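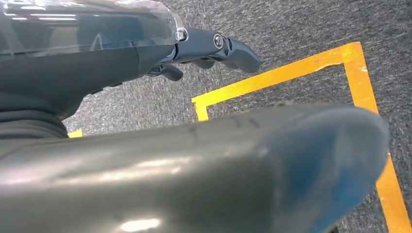
Washing and Drying Football Gear at Home

By Kai Wendt

I play defensive end for the Keden Brirnum, a small amateur team, and I have also kept our team laundry in my own basement for 4 seasons. Before that I did not know anything about washing a football uniform. I ruined a set of white pants in my first month, and I want to spare other people this experience. All these tips are for an ordinary washing machine and an ordinary apartment.

Empty the bag the same evening

The most important hour for your gear is the first one after you come home. Open the bag completely and take out every piece, also the mouthguard case and the tape rolls at the bottom. If you are too tired to wash, then hang everything over a rail or a chair and go to sleep. A jersey that hung all night can still be saved in the morning. A jersey that stayed in the closed bag until the next practice will keep its smell for a long time, and the other things in the bag will take it over.

Leave the bag itself open too, upside down if it can stand this way.

Jerseys

Turn the jersey inside out before it goes in the machine. The numbers and the name on the back are the weak places, and they crack when they rub against zippers. Wash cold, with a gentle spin, and use less detergent than the package tells you. Too much soap stays in the mesh and then it holds the sweat the next time.

Do not use fabric softener. I repeat this every April to the new players and every April someone uses it.

For paint marks from other helmets, lay the jersey flat on a towel and rub the mark with a little dish soap and an old toothbrush. Work from the outside of the mark to the middle. Some marks come out at the first try, and some never come out completely. I have a blue stripe on my left shoulder that has survived everything.

Grass and mud on pants

Mud must be dry before you do anything with it. Let it dry completely, beat the pants against a wall outside, and brush away the rest. If you put wet mud directly in the water, you only move it deeper into the cloth.

Grass is different and should be treated soon. I mix one part white vinegar with two parts cold water, and I leave the knees lying in it for 30 minutes. After this I rub in some liquid detergent and wash normally. Check the pants before drying! When the stain has been in the dryer, it is almost part of the fabric.

Take out the knee and thigh pads first. Count them when you take them out, and count them again when you put them back. We had seven pads in our drawer at one point, and seven is not a number that makes sense for anyone.

Please no chlorine bleach on white pants. This was my mistake in the first month. The elastic parts turned yellow and became stiff, and the pants looked worse than with the grass.

Shoulder pads

Shoulder pads do not go in the machine. Hang them on a strong, wide hanger, the kind for winter coats, and wipe the inside with a cloth and warm water with a drop of mild soap. Then wipe again with clean water. Look at the straps and the laces while you do it, because this is the only moment when most of us look at them at all.

Dry them in front of a fan. Not on the heater and not in the trunk of a car in summer. If a rivet is loose or the shell has a crack, do not repair it with glue or tape. Show it to your equipment manager, or to the shop where you bought it.

Helmets

Use only water and mild soap, with a soft cloth. Solvents, paint remover and strong cleaning sprays can damage the shell in a way that you cannot see. If the padding inside can be removed, take a photo with your phone before you remove it. I did not do this, and I needed most of an evening to understand where each piece belonged.

The chin strap can lie in a bowl of soapy water while you clean the rest. Rinse it well, otherwise you will have a red chin at the next practice.

Gloves

Wash receiver gloves by hand, in cool water, while you wear them. It feels strange, but it is the easiest way: put a drop of soap on the palms and rub your hands together like before dinner. Rinse, press the water out without twisting, and lay them flat with the palms up. When they are dry, store them with the palms together so that no dust comes on the sticky side.

Linemen's gloves are thicker and need longer. Lev Tkachenko, our center, puts a wooden spoon in each one and stands them in a jar by the window. I tried it and it works.

Cleats

Knock the soles together outside the door. Use a butter knife (an old one, please) for the mud between the studs. Take out the insoles and the laces, and fill the shoes with newspaper. Change the paper once before you go to bed. The laces can go in the machine inside a sock with a knot in it.

If your studs are screwed in, open each one a few times during the season and put it back with a very small amount of petroleum jelly on the thread.

A place to dry everything

A drying corner costs very little. Mine is a broom handle on two hooks, with a fan below it and an old bath mat on the floor for the drops. I bought the fan used and it is ugly, but it runs all night without noise. The handle should be high enough that the pants do not touch the floor, 70 inches in my case. Leave a hand's width between the pieces.

In winter I open the basement window for a short time before I start the fan and again in the morning. Pads go nearest to the fan, jerseys at the far end. Socks I put wherever there is space left.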